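Hand Unit Release Fault: Frequently Asked Questions
Harms Service Robotics, User Safety Office
Last revised in May

Which units are affected?
The notice applies to Skollness household units fitted with the three-finger-and-thumb hand and the knitted wrist sleeve. Units with the older Felero two-finger hand are not covered.

What is the fault?
When the hand closes on a soft object, the control software may fail to register a release command. The fingers and thumb then hold their last position until power to the arm is removed. Hard objects such as cups and door handles have not produced the fault in testing.

How was it found?
The Dokmont test site reported it during upholstery trials led by Aniela Żak. In a series of 700 grasps on seat cushions, the hand failed to release 21 times. The same series was repeated with the sleeve removed, and the fault appeared at a similar rate. The sleeve is therefore not considered the cause, although a bunched sleeve can make the thumb joint harder to reach.

Has anyone been hurt?
No injuries have been reported. In one case a tester's cuff was held against a cushion and had to be cut free. Please keep loose clothing, hair and jewelry away from the hand while it is closing.

What should I do if the hand will not open?
1. Press the red stop button on the shoulder.
2. Wait 3 seconds for the arm brake to set.
3. Support the forearm with one hand.
4. Move the thumb outward by its molded housing. Do not pull on the fingertips.
5. Leave the unit switched off and report the event.

Where should I stand?
Stand to the side of the arm, never between the arm and the furniture. Wear closed shoes. If the brake does not set, the forearm may drop.

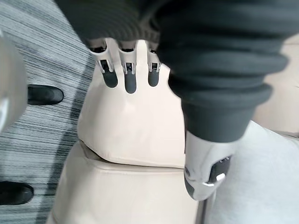
Hand on the upper seat cushion, with three fingers on one side and the thumb opposite.

May I continue to use my unit?
Yes, for tasks that do not involve cushions, bedding, clothing or other soft goods. Turn off "Soft Items" in the task menu. Units with fewer than 500 logged hours are subject to the same limit.

When will a repair be available?
A software update is under review by Sohail Hashmi's group. Owners will be notified through the unit's display when it is approved. Please do not install test versions obtained from other sources.

Will the repair affect my service plan?
No. The update is free of charge, and reporting a fault does not change your coverage.

How do I report an event?
Use the fault form in your owner account and select "Hand, no release." State the object being held and whether the stop button was used. Reports are read by Honeylyn Lumbao, User Safety Office.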